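**To:** Tipene Pryor, Pluno Fund
**From:** Delwyn Nepia, Cedow Community Kitchen
**Re:** Second progress report, school-holiday lunches
June 5, 2020

Tipene, you asked for this one to be shorter than the last. I have taken out the history of the building.

## Where we are

The kitchen is open and cooking. We are making 300 lunches a week, which was the target in the grant, and we got there a month later than the grant said we would. The delay was the extractor fan. I wrote two pages on the fan in December and you were kind about it, so I will only say that it now extracts.

Twelve families who signed up at the start have dropped off the list. Most of them moved or found that the pickup time clashed with work. We have shifted pickup to late afternoon and the waiting list filled the gaps within days.

## Money

We are under budget on food and over on everything that isn't food. The Bravo van needed a new clutch, then needed the old problem that the clutch had been hiding fixed as well. I have moved money from the printing line to cover it. Our printed newsletter is therefore on hold, and so far I have had one complaint, from the man who prints it.

The fridge came in under the quote. Please enjoy that sentence, as I don't expect to write another like it this year.

## Menu

We promised a menu of 10 lunches on rotation. We have eight. The lentil bake was dropped after the tasting session, where the under-tens were very clear. The fish pie was dropped on cost. Two replacements are being tried now, both of them some form of noodle.

Fruit goes out with every lunch and comes back less often than it used to — our best evidence so far that someone is eating it. Urker, our produce supplier, has agreed to hold its prices until the end of the grant.

## Packaging

The plastic boxes are gone. We finished the last carton in May and switched to compostable trays, as we said we would in the application.
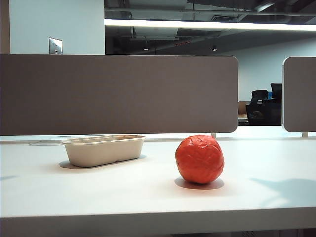
The cost per lunch is slightly higher, and I have shown that as its own line in the spreadsheet so that it can't hide. Composting is another matter. The city's green bins don't take food packaging yet, so the school garden has offered us a corner and a stern set of rules.

## Next

- Settle the two new lunches and put them to the tasters.
- Train 20 more helpers in food safety before the next break. The course is booked and the room is too small.
- Send you the receipts for the van, in order this time.

We'd like the second payment on the usual schedule, please.

Delwyn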